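26th October

2 min read

Woke at 5 to the sound of the boiler giving up. Jarnon sent their man, who looked at it for as long as it takes to drink my coffee and then quoted me 640, plus parts. I said I'd think it over, in the sweater I have now been wearing since breakfast yesterday.

Ljubica called to ask if I'd started clearing out the spare room. I told her I had a system. The system is that I open the door, look at the boxes, and go make soup. She wants it done before Capucine comes to stay, and Capucine isn't coming until March, so I fail to see the rush. 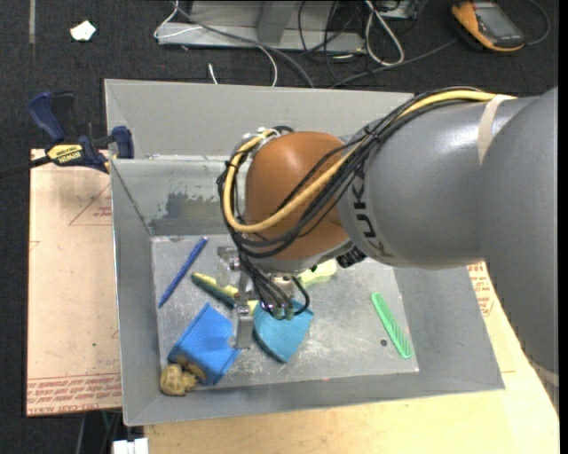

Blue box, yellow marker, and the rest of the bin.

Found one useful thing in there after lunch: my old library card. Walked over to see if it still worked. It does, and so does their memory. I owe for a book on beekeeping I never opened. Paid up and borrowed it again out of spite.

Yannick came by at six with a space heater and opinions on both. Soup again. Page 5 of the bee book so far, and already the queen has it easier than I do.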